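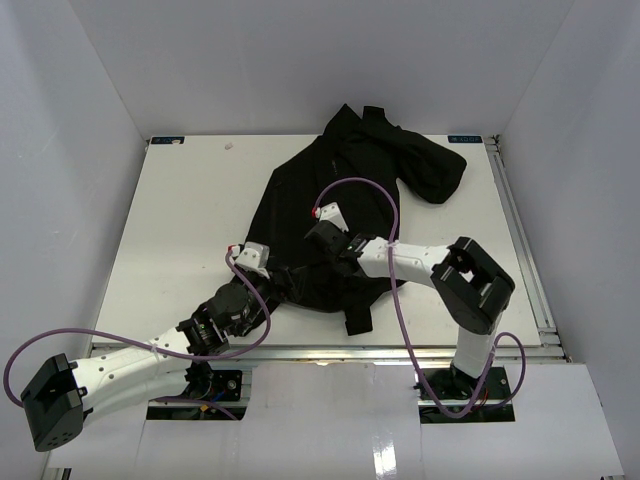 About Clutard

Clutard is a garment folding and finishing company. We started in April with 2 tables and a low opinion of most folding advice, and the opinion hasn't improved much.

Pranab Wanigasekara came from retail stockrooms, Abdelilah Tahiri from a dry cleaner. Between them they had tried the folding boards, the clips and the "one fold fits all" charts. Most worked fine on a T-shirt. We doubt anyone ever needed much help with a T-shirt.

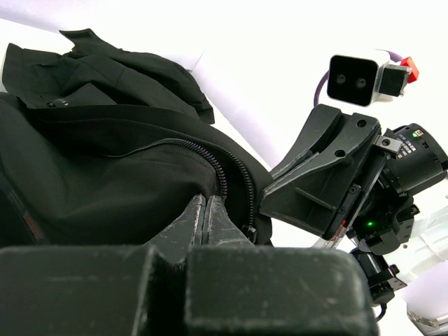
Outerwear is where we spend our time. Plenty of folding guides show a jacket as a flat shape with two sleeves and leave it there. A zipper has its own ideas. On a black jacket it can curve across the front and then bend sharply down, with the cloth bulging up along it, and the collar sits in a crumple at the top. Press that into a square and you get a lumpy square. We deal with the zipper first, then the collar, then the sleeves.

Our clients include Vusum and Drinetti, who send us returned coats for refolding. Last season we handled 3,472 pieces and sent 40 back as not worth finishing, and told the client so.

We don't promise wrinkle-free. We have yet to see a coat come out of a shipping carton that way, whoever packed it. If you have a batch you'd like us to look at, send a few of the worst ones.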